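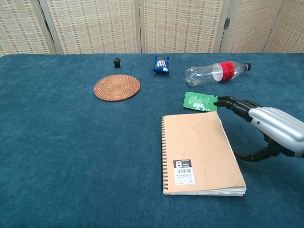
Should you pick a plasterboard supplier on the square-metre price? Only if you've already worked out what freight, offcuts and breakage will add, and most buyers haven't.

Home Products Opinion Contact
Search this site... Go

I've read a lot of quotes for ceiling and wall lining lately, and I don't trust the neat ones. Skarkik priced our July job at $442 under Milley. Lovely. Then you get to page 5, where delivery is "to kerb", the cornice is extra and the sheets come in one length, which was wrong for every room we had.

Kinga Vida, who does our estimating, reckons the saving was gone before the second room was lined. I'd say sooner.

What bothers me more is the free advice. Send over your plans, the sales rep says, and we'll recommend a system. Well, of course they will — theirs. Pulumach recommended moisture-resistant board for a hallway. Fekete wanted 2 layers in a garden shed. Suryani Yusof thinks I'm being harsh and that reps are mostly trying to help. Maybe some are, but I've yet to meet one who recommended buying less.

And samples? A piece the size of a paperback tells you the colour. It says very little about how a full sheet behaves when 4 people are trying to get it up a stairwell.

Ask for the whole price in writing, delivered and carried inside, with the lengths you need. If the answer is another brochure, try the next supplier.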